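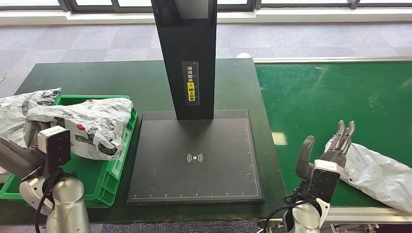 The Terraces at Lukcombe

Print this story | E-mail this story

January 2018

The bus from Gilirport let me off at the bottom of the hill, and I went up the whole way at something close to a trot. I had been waiting to see the terraces at Lukcombe since I was nine years old! My grandmother kept a postcard of them on her refrigerator, the colors gone mostly blue from the sun, and when I ate my cereal I used to look at it and decide which level I would live on. (The third. It had a pool with a stone heron.)

She had worked there for one summer before she was married, pulling weeds on her knees between the paving stones. She told me about it so often that I could have walked the place with my eyes shut. First the slate gate, then the long steps, then the fern wall where the water came down. I had it all in my head, and now here I was with a sandwich in my coat and the real gate in front of me, and it was smaller than I'd pictured and so much prettier.

A woman in a green apron sold me a ticket through a little window. She gave me a folded map and told me the camellias had opened early on the south side and I should go there before the light went.

"Is the heron still there?" I asked.

"Which one?" she said.

There was more than one heron! I could have hugged her.

I started up the steps. The man who made the garden, the map said, had been a slate merchant, and when the slate gave out he was left with a hillside cut into shelves and no notion of what to do with it. His sister told him to plant it. He brought soil up by mule and filled the first shelf in October, and he was so pleased with it that he went straight on to the second without stopping for the winter. There are 207 steps from the gate to the top shelf, and I stopped on nearly every one of them, because there was always something tucked in at the side - a clump of snowdrops, or moss so thick I had to press it with my thumb.

The fern wall was running hard after the rain. An old man stood in front of it with his hat off, getting spray all over his glasses and not minding a bit. We smiled at each other. He said he came every week in winter and hardly ever in summer, when you can't hear the water for people. I told him my grandmother had weeded here, and he looked at me as though I'd said she had been a queen.

"Then you'll want the Husta beds," he said. "They all scratched their names down there, the summer girls. Behind the bench."

I had never heard of the Husta beds. In all her telling, she had left them out.

They were on the fifth shelf, off to the left, down a path I'd have taken for a gutter. Five long beds cut straight into the slate, with hellebores in them, plum and cream and a green like the inside of a grape. I said "oh" out loud. The bench was at the far end under a bare magnolia, and I got down on my knees in my good trousers and looked behind it.

The rock was covered with initials. Some had hearts, some had years, one had a very fine drawing of a boot. I went over them with my fingers from left to right, and then from right to left, and I found her low down near the ground, where a person would carve if she was supposed to be weeding. Her two letters, with the curl she always put on the second one. And next to them, in another hand, the word Magalhães, cut deep and careful, with the little wave over the a.

My grandfather's name was nothing like Magalhães.

I sat back on my heels and laughed until a robin came to see what I was doing. All those years of ferns and steps and herons! She had walked me over every inch of this hill except the one place, and she had done it so well I never felt the gap. I thought of her at 18 with a nail or a trowel point, brushing off the dust, looking over her shoulder.

The hellebores hung their heads, the way they do. I tipped one up to see its face and it was speckled all the way in.

I ate my sandwich on the bench. Then I picked up a bit of broken slate, looked around for the green apron, and got down on my knees again. There was a space just under hers.

Shares: 300 | Comments: 5

Print this story | E-mail this story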